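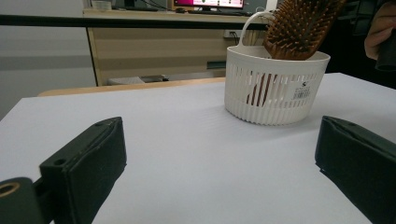
Halldóra Holst keeps her hairbrush in a small plastic basket because she got tired of looking for it. For years it lived wherever she last used it: the bathroom shelf, the kitchen counter, once the glove box of her car. The basket cost $2 at a closeout store in Plallumdale, and she has not lost the brush in it yet.

Holst cut hair for 22 years before she retired in February. She says most of her customers owned a decent brush and treated it badly. They left it bristles down in a damp drawer, or soaked it in the sink with the combs.

"Wood doesn't want to sit in water," she said. "You can wash a plastic brush any way you like. A wooden one you have to wash a little at a time."

Her method takes a few minutes. She pulls the loose hair out with the tail of a comb, working from the edge of the cushion to the middle. Then she dips an old toothbrush in warm water with a drop of shampoo, shakes it off, and scrubs between the rows. She wipes the pad with a damp cloth and leaves the brush face down on a towel overnight. The back gets a dry cloth and nothing else.

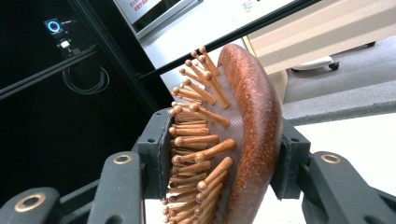 Wooden pins with rounded tips, set in a cushion pad. Clean between the rows, where lint collects.

Kristine Lumanlan, who runs the Govudora beauty supply shop, sells paddle brushes with wood, nylon and metal pins. Wood is the one people ask her about most, and she tells them it suits long hair that is already mostly untangled. For wet hair she sends them to the wide-tooth combs.

A wooden brush is worth replacing when the pins start to wobble or the pad splits, Lumanlan said. A single missing pin is no reason to throw it out.

As for the basket, Holst likes one with slots in the side, so air gets in, and a handle, so she can carry it from room to room. Hair ties and clips go in a separate dish. When they shared the basket, they ended up wound around the bristles, and she spent her mornings picking them off.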